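Nonisgate - À propos de nous

Partager 152

Nonisgate conçoit et distribue Lalix, un ensemble de saisie manuelle destiné aux équipes qui enseignent à des robots les gestes de la vie courante. La société est installée à Grillcombe, où elle réunit sous un même toit le bureau d'études, l'assemblage et l'espace de démonstration.

Notre offre

L'ensemble Lalix comprend une paire de préhenseurs portatifs, leurs marqueurs de repérage, le câblage et le logiciel d'enregistrement. L'opérateur tient un préhenseur dans chaque main et exécute la tâche comme il le ferait chez lui : débarrasser un plateau, redresser un cadre, déplacer un pot de fleurs. Les mouvements sont enregistrés puis restitués dans un format que le client exploite sur ses propres machines.

Chaque paire est étalonnée dans nos locaux avant expédition et accompagnée d'un certificat. Le poids d'un préhenseur, hors câble, est de 800 grammes. Les patins des mâchoires constituent la seule pièce d'usure courante ; ils se remplacent sans outil et sont fournis en double.

Location et formation

Les établissements qui ne souhaitent pas acquérir le matériel peuvent le louer pour une durée minimale de 14 jours. La location comprend une demi-journée de prise en main, assurée à Grillcombe ou sur le site du client. La formation porte sur la tenue des préhenseurs, le rythme des gestes et la vérification des enregistrements - ce dernier point occupe à lui seul la moitié de la séance.

Nous proposons également un service de collecte. Le client nous adresse la liste des tâches et les objets à employer ; nos opérateurs réalisent les séquences et remettent les données contrôlées. Le catalogue compte actuellement 177 tâches domestiques et de bureau. Il est révisé chaque année en septembre.

Nos engagements

Les visages des personnes présentes pendant une séance sont floutés avant toute livraison. Les enregistrements appartiennent au client et ne sont ni revendus ni réutilisés sans accord écrit.

Travail sur table ronde, avec plateau, tasse et fleurs :

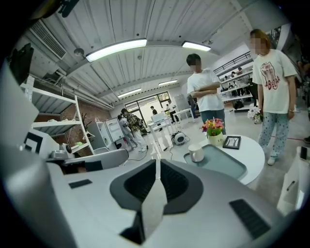
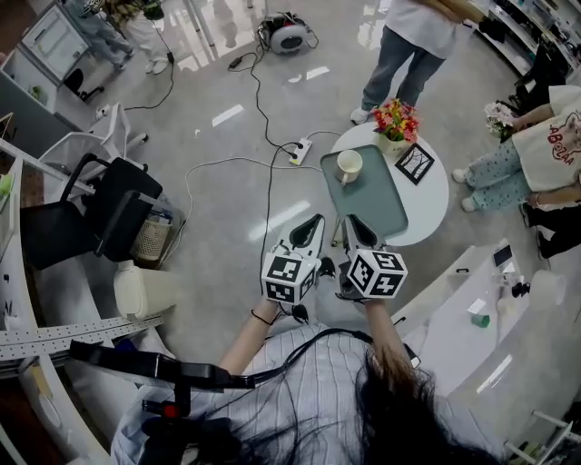
Conceição estime pour sa part que la location de deux semaines suffit à juger du matériel, mais regrette que le câble ne soit pas proposé en plusieurs longueurs et souhaiterait que la vérification des enregistrements fasse l'objet d'une séance séparée.

14 commentaires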